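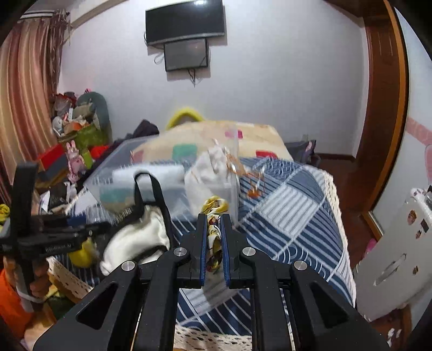 Page last changed: May 2024, R. Dumitrescu

Gripper notebook, soft items. Rules as they stand after this round.

Really pleased with how the draft sheet is shaping up. Mircea and I went through it line by line, and for once we argued about the wording and hardly at all about the substance! Six rules survived. Writing them out properly so Delia can paste them into the Brellow handbook.

1. Take fabric by a bunch, with both fingertips on cloth. A single edge is too easy to lose. The yellow and white patterned strip is a good model: pinched in a bunch, top loop standing clear above the fingertips, tail hanging down between them.

2. Look at the strips on the inner edges of the fingers before each set. If one is lifting, stop and swap it. Don't press it back and carry on (I have done this, I know).

3. Straps and handles count as snags. A bag with a tall narrow loop, like the black one on the white bag, gets laid flat or moved before anybody reaches across it.

4. Two grippers over the same cover: say out loud which item you're going for. Horațiu wants a minimum gap in centimetres. I'd sooner have people talking to each other, so I've left his version in the margin for now.

5. Clear boxes are hard to judge from above. Come in over the open top slowly, and never drag the fingers along the wall to find it.

6. Lace and openwork trim stays out of bounds as a place to grip. Holes catch. Work over it, fine.

Logged 119 picks against the old sheet, and 9 of them I'd now mark differently under rule 1. That's lovely, because it means the wording does something. All 9 were edge grips that I'd passed as good.

Still open: Ovidiu asks whether a dropped item should be picked again from where it lands or put back first. Landow put it back. I prefer where it lands, as long as the note says so. Will try 40 each way and compare.

Also to do: screw check at the joints, both grippers, start of every session. Tick and initials, no essays. Delia has the card for it.

Next revision July, sooner if Horațiu wins on rule 4.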